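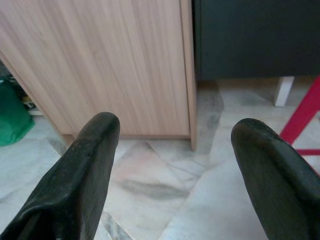
Gripper's-eye view, heading for the cabinets.

28 October 2026

So the kit came! Two boxes, both heavier than I expected, and I cleared the whole weekend for it (sorry, garden). It's the Plostora home arm with the soft finger set, and I've been going back and forth on buying one since last December, so you can imagine the state I was in when I got the tape off.

First, some background for anyone who landed here from a search. I've been messing with hobby robots since 2017, when I put together a terrible little thing that could push a tennis ball across the kitchen and not much else. I have no training in any of this. I like kits, I like instructions with pictures in them, and I like being done by supper. Keep that in mind when I start complaining.

Putting it together took two evenings. The base and the lower joints were easy, and the manual is pretty good up to page 48, where it suddenly decides you know what a cable strain clip is and which way round it goes. I had it backwards. I took it apart, had it backwards again (how??), and then found a video from a shop called Clestach where they do it slowly with the camera close in. If you buy this kit, watch that before you start.

The fingers are what I really want to talk about. My old gripper was a Grube, the hard kind with flat jaws, and it was fine for blocks and useless for anything with a bit of squish to it. These are thick, rubbery, dark charcoal things with blunt rounded tips, and they're so much nicer to work with. They do pick up dust, though. Look at the left one, all those pale little specks! I wipe mine down with a damp cloth before each session now, and I think it helps with the grip, but that could be me wanting it to.

The other thing I love is the wrist camera. You get the view right between the two fingers on your screen, so you can line things up from down there without guessing. It does take some getting used to. Everything near the floor looks enormous, a cabinet turns into an apartment building, and I spent far too long admiring the swirls in the tiles when I was supposed to be steering. Also you learn things about what's lying around at ground level. I'll say no more.

Shiny floors were my big worry, because I'd read a bunch of grumbling about reflections confusing the camera. I haven't had real trouble so far. I do keep the overhead light off and work with whatever comes in from the window, and I go slow around chair legs. Thin metal legs and wide rubber fingers are not friends.

Now the gripes. The app wants you to log in every single time. The power cord is short, silly short, so budget for an extension. And the spare finger pads are sold separately, which at this price made me say a word out loud. The kit was $2148 with shipping, and the pads are over $100 on top of that for a set. I got mine through Gulletti, and they were quick to answer when I wrote in with a question about the clip (yes, the clip again).

Would I buy it again? I think so, yes! Ask me after I've worn out the first set of pads. Next up I want to try it on soft bags and rolled-up socks, and I'm still deciding whether to mount the base on something with wheels or leave it be. If any of you have tried wheels with this one, leave me a comment and tell me what you used.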